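Out of the Closet: The Small Stuff Swap

If you've been in our spring sorting group since February, you know I get a little carried away about boxes. Well, we've reached the best part! The big things are done (coats, blankets, the chairs that had to go down the stairs sideways) and now it's time for small stuff, the odds and ends that drift from drawer to drawer for years.

Spread a sheet on the bed, get out a box or a pretty tin, and start filling it.

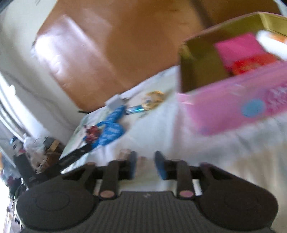
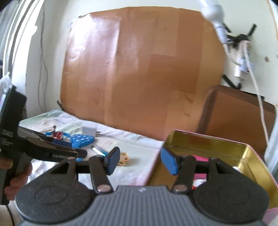
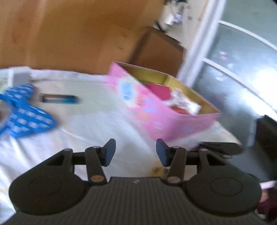 Pink outside and gold inside: I'm completely in love with that combination, and it makes even a few little odds and ends feel like treasure.

Why a bed works so well

I used to do all my sorting on the kitchen table, and every single time it had to be cleared for supper with half the piles still unmade. Soledad Salinas talked me into trying the bed and I've never gone back. Everything shows up against a pale sheet, nothing rolls far, and when you're finished you can gather up the corners and shake the crumbs out the back door. You also have a deadline, seeing that you'd like to sleep there tonight.

Put the biggest box at the back and keep the one you're filling close to you. Pull things out a handful at a time. Wrappers and dead pens go straight in a trash bag, and anything you stop and smile at goes in the keeper box. Don't read old letters! Put them in with the keepers and read them another day with a cup of coffee.

Tins and gift boxes wanted

Rigoberto Zamudio is collecting empty ones for the swap shelf, and he'll take any size as long as the inside is clean. Cookie tins, candy boxes, the fancy kind that held soap or tea, all of it. We started the shelf with 16 and they went so fast that Yareli Barrera had to put up a waiting list (I'm on it twice). If yours has lost its lid, bring it anyway. Open boxes are wonderful inside a drawer, and Yareli has hers lined up in the bathroom with hair ties, cotton balls and all her travel bottles.

Please peel off price stickers if you can. A little cooking oil on a paper towel gets the gummy part, then wash with warm soapy water and dry it well. Skip the water on anything made of cardboard.

Swap day at Jaramillo Hall

We have the long room again and there are 40 places. Bring one box of small things you're ready to part with, packed so it can be carried in one trip, and leave room to take something home. Apolinar Pacheco will be at the door with labels and the good markers. Damián Cárdenas is bringing his button jar, and if you've never put your hand in it, you're in for a treat.

Names go on the sheet by the front desk, and sign-up closes 2022-03-21.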